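Cuaderno del taller, 9 de agosto de 2023
Jornada de puertas abiertas, puesto del brazo

Escribo esto la misma tarde, con los pies hechos polvo y media tortilla todavía en el plato, para que no se me olvide nada antes de la próxima vez. Ha venido muchísima más gente de la que esperábamos (al cerrar, en la hoja de la entrada íbamos por unas 80 firmas, y eso que las familias firmaban una vez por todos), y el pasillo de Stokden se nos quedó pequeño enseguida. Pero qué tarde más bonita, de verdad. Hacía tiempo que no veía a tantos mayores pelearse con los niños por ponerse en primera fila.

Abrimos con una charla corta de Sigrún Hjaltested, que había preparado 4 diapositivas y usó una. Hizo bien: contó qué es un movimiento guiado, cómo se le dice al brazo adónde tiene que ir y por qué a veces va despacísimo, y enseguida pasamos todos a la mesa. A mí me tocó explicar la demostración de empujar piezas, que es la que más nos gusta en casa porque se entiende sin saber nada. El público pide algo en voz alta («acerca el azul a la fila», por ejemplo), uno de nosotros lo traduce a un objetivo en la pantalla y el brazo lo intenta con su único dedo, sin pinza, sin coger nada. A los niños les hacía mucha gracia que un aparato tan serio trabajara como quien aparta las migas del mantel.

Para el tablero usamos al final el de madera clara que nos mandaron de Lukwood. Yo era partidario del de Westitwood, que tenemos más trillado, pero reconozco que en este los colores se distinguen mejor desde la segunda fila y que las juntas me sirvieron para explicar lo que es una referencia. 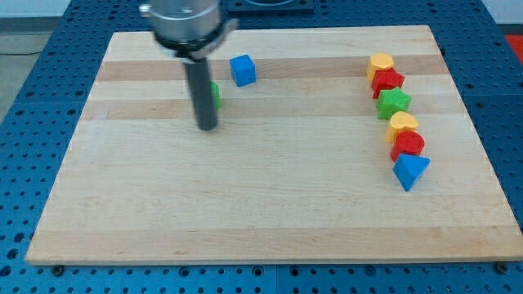
La mesa de empuje: el dedo cerca del tablero, el cubo azul aparte y la columna de seis piezas a la derecha.

Notas técnicas, para quien monte la próxima. La velocidad la dejamos limitada a 200 mm/s toda la tarde. En el ensayo habíamos probado a 300 y el movimiento quedaba más vistoso, pero con gente delante prefiero ir tranquilo, y además despacio da tiempo a que pregunten. El cubo azul va de maravilla: cara plana, empuje recto, poca historia. La estrella verde es harina de otro costal; si el dedo la coge por una punta, gira en vez de avanzar, y hay que dar un rodeo y volver a entrar. Con el cilindro rojo, ojo, conviene empujar bajo para que no se vuelque. Las piezas amarillas las dejaría para el final, cuando el público ya ha visto lo fácil y agradece un poco de emoción.

Preguntas que me hicieron y que apunto tal cual, porque algunas me gustaría tenerlas mejor preparadas. Si el robot sabe lo que es una estrella (respondí que distingue las piezas por forma y color, y me quedé corto). Si se cansa. Qué pasa si dos personas le piden cosas contrarias. Una señora que había trabajado muchos años en un almacén quiso saber cuánto se tarda en enseñarle una tarea nueva, y estuvimos hablando un buen rato de cajas, de turnos y de lo difícil que es explicar con palabras un gesto que una hace sin pensar. Me habría quedado con ella toda la tarde.

Un par de cosas que salieron regular. La pantalla de los objetivos estaba girada hacia nosotros y el público solo veía la mitad de la gracia; hay que ponerla mirando a la sala. Y el micrófono, mejor ni mencionarlo, acabé afónico. La gente de Steinarsdóttir, que vino a curiosear, se ofreció a prestarnos uno de solapa, así que les escribo mañana sin falta.

Pendiente:
Repasar el apriete de los tornillos delanteros del tablero.
Guardar los registros de la tarde en la carpeta común, con el nombre de quien estaba a los mandos.
Pedirle a Sigrún las otras diapositivas, que me quedé con ganas de verlas.
Devolver las sillas plegables.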